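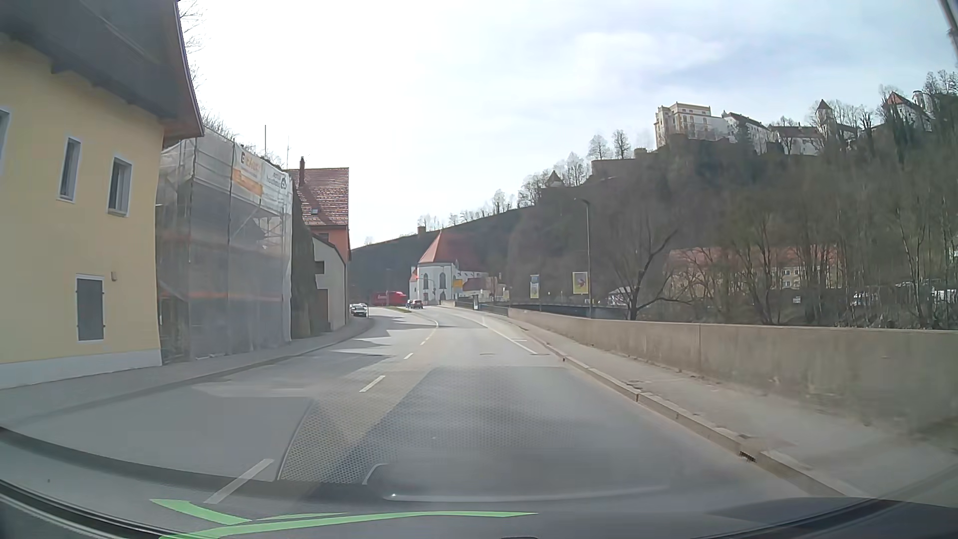 Fengying Du says the planner never once asked her what she knows. That was her comment under my last post and I've been chewing on it all week, so a quick one before my shift.

For anyone new: I drive parts for Ulteck, small van, workshops and garages mostly. Until February we made our own routes. Paper list, pen, coffee, done. Now it's Orker. You get in, the tablet has the day laid out, stop by stop, minute by minute. No list any more. You see the next stop and the one after it.

Does it work? Mostly yes. My longest day used to be 352 km, same customers now come out at 315. Can't argue with that. Home earlier too, most days.

But – the road under the castle. You come past the yellow house, scaffolding on the building right behind it, and then the bend toward the church. Orker gives that the same minutes at seven in the morning as at noon. I know which garage there opens late. I know the old guy at Belhaj wants his boxes round the back and will make you carry them twice if you get it wrong. None of that is in there. There's a notes field, 40 characters. Try putting a customer in 40 characters.

What changed the most is not even the driving. It's the mornings. We used to stand at the loading dock and trade stops, you take my Flondby run, I'll take your two on the hill. Complaining, sure, but you heard things. Who was closing early, where they'd dug up the street, whose kid was sick. Now everybody walks in, scans, drives off. I went three days last week and only said good morning.

And the new people learn it diffrent. They drive fine, they're quick, quicker than me. Tablet froze on one of them on Thursday and he just parked. Sat there with a full van waiting for a call back. I wasn't mad at him, where would he have learned the route? Same for dispatch, used to be three desks, now one, and she spends her day typing excuses into the system for why we're late.

Management did put up a sheet for suggestions. I wrote two things on it. Let us swap stops before we leave. Let us see teh whole day at once, on one screen. Fengying wants a paid half hour for entering customer notes, I'd sign that.

Anyway, late already. More on the scanner thing next time, if they fix the scanner.

40 comments 315 views Share

Home Archive Van Stuff About Contact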